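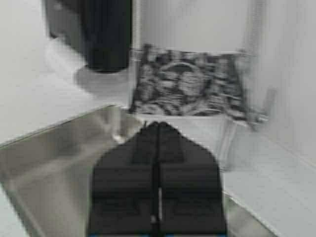

Squad Experience and Late Goals in the Gisholm Regional Football League

Jong-dae Yeo and Siiri Grigaitė
Project supervisor: Bimla Bhatt

1. Introduction

Coaches in amateur football often say that an experienced team is harder to score against late in a match. The claim is difficult to test at the professional level, where squads are large and most players have a long record. The Gisholm Regional League has small squads and a wide spread of experience, and its match reports list lineups, substitutions and goal times. We used these reports to test whether the number of previous league appearances in a starting eleven is related to goals conceded after the 75th minute.

2. Data

The league has 8 clubs. Each club plays every other club twice, giving 56 matches in a season. All matches from one completed season were included. Match reports were supplied as scanned sheets by Hakim Sinaga of the league office and typed into a spreadsheet by both authors. Each sheet was entered twice and the two versions compared. Differences were settled by going back to the scan.

In 4 matches the minute of at least one goal was missing. For these we used the Clorkovcombe club bulletin where it covered the match, and otherwise marked the goal as untimed. Untimed goals count toward the score but are left out of the late goal totals.

Appearances were counted from the first season for which the league kept lineups. Players who moved in from another league therefore start at zero, whatever they had played before. This affects Trevor FC more than the other clubs, as it rebuilt its squad over the summer with players from outside the region.

3. Method

For each team in each match we calculated the mean number of earlier appearances in the starting eleven. Substitutes were not included in the mean. Teams were then split at the median into a higher and a lower experience group, and late goals conceded were compared between the groups. Stoppage time in the second half was treated as part of the late period.

We also recorded age at kickoff. Impi Leinonen advised us to keep age and appearances as separate variables, and we did so. The youngest starter in the data was 18.

Calculations were done in Gidance, the statistics package used in the course. The script is in Appendix A.

4. Results

Teams in the higher experience group conceded fewer late goals, but the difference was small and did not reach the 0.05 level. When only home teams were considered, the difference almost disappeared. Mean age showed no clear relation to late goals in either direction.

Number of substitutions was a stronger predictor than experience. Teams that made no change before the 75th minute conceded more often in the late period. Weaker teams also tended to travel with fewer substitutes, and our data do not allow the two effects to be separated.

5. Limitations

One season is a small sample. Goal times are written down by the referee and are sometimes rounded to the nearest five minutes, which may move goals across the 75th minute boundary. Red cards were not modeled. Several March matches were played on a substitute field with a shorter pitch, and we made no correction for this.

6. Further work

The two preceding seasons have been scanned but not typed. Adding them would allow clubs to be compared with themselves from year to year. Minutes played would be a better measure than appearances, and the sheets contain enough information to calculate it.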